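Workshop News | Looking After Your Gripper

I've been promising Baiba Vanags a few words on finger pads since October, so grab a cuppa, because I got a bit carried away.

If you've got one of the hand-held grippers on your bench, you'll know the fingers do all the hard work and get none of the attention. Mine had been letting things creep for ages before I did anything about it. I blamed the jars, then I blamed the bench, and then Agnese Liepiņa asked when I'd last looked at the pads and I had to change the subject.

So, pads first. Take both off at the same time, even if only one looks tired. I once swapped just the left and spent a whole afternoon wondering why everything I picked up wanted to swivel! Scrape the old glue off properly (a plastic scraper, please, a metal one will gouge a printed finger before you've noticed) and wipe the face down. I give the new glue 15 minutes before I touch anything, and then I go and find something else to do so I'm not tempted.

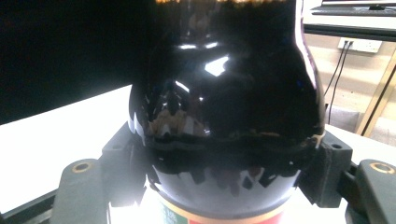
Next up, the brass inserts. They're lovely little things until you overdo them. Printed plastic will put up with a lot, but if you lean on the driver the insert starts to turn in its hole and then you're up for a new base. Finger tight, then a small nudge with the short key. Merike Rozīte puts a dab of paint across each screw head and onto the plastic so she can tell at a glance if anything has shifted — I've pinched the idea and coloured mine yellow.

While you're there, run the fingers open and shut a few times with nothing between them. They should meet evenly. If one side gets there first, loosen both, close them gently, and do them up again a little at a time. Don't try to fix it by packing out a pad. I've done that too, and Sebastião Cordeiro still brings it up.

Then try a proper grip on something round. A flat-sided box will forgive nearly anything, but a cylinder shows up a crooked finger straight away. I like to close on it slowly and look down from above to check that both sides are pressing at the same height.
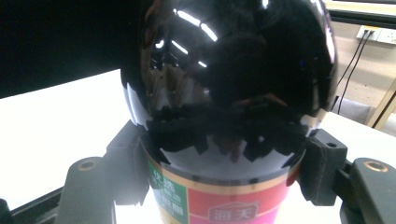
Both pads on the container, just under the shiny black dome.

I go over mine every 400 grips or so, which sounds like a lot of bother until you see how quickly they add up. Spare pads are in the drawer under the Serkgate bench. Please write down what you take, as we're down to 2 sets and Wiesława Sadowski does the ordering.

Filed under: Tools & Upkeep

Questions for the newsletter? Drop a note in the Vumcombe workshop tray | © Vumcombe Workshop News | Back to top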